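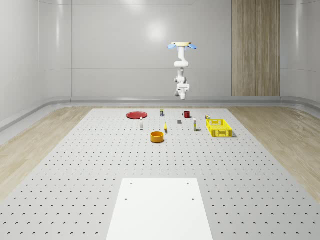

Ceiling mount vs. pedestal, budget question

perfplate_ed
Planning a tabletop pick cell for November. Arm inverted over a perforated table, household items: mugs, bowls, bottles, short cans, one basket. Simulation runs fine. Hultura quoted the arm and gripper. Stirkside quoted the overhead steel separately and it came in at 25 percent of the arm price. Is that normal?

tolstack
Normal for steel that doesn't ring. Check deflection at full reach, not only static load. Ask Stirkside for first mode frequency in writing.

gantry_mole
I'd drop the ceiling mount. A pedestal bolts to the table you're already buying. Spend the difference on a second set of fingers.

perfplate_ed
Pedestal takes up table area and the base blocks reach to the back row. In sim I lose the mug and one of the cans.

gantry_mole
Then move the mug. You're paying for steel to keep a layout you picked yourself.

tolstack
Disagree. Layouts change weekly in this kind of work, steel doesn't. What does the payload budget look like with short fingers?

perfplate_ed
Gripper plus heaviest item leaves 20 percent margin. The basket is the problem on width. It would have to be gripped by the rim.

kessock
We got a table from Jesden, 200 mm thick. Lead time was 10 weeks, freight was extra. Ó Conaill sells a thinner plate that is flat enough for this. You don't need optics-grade for bowls.

gantry_mole
Agree on the plate.

perfplate_ed
Requested the Ó Conaill quote. Keeping the overhead mount as a separate line item until Stirkside answers on stiffness.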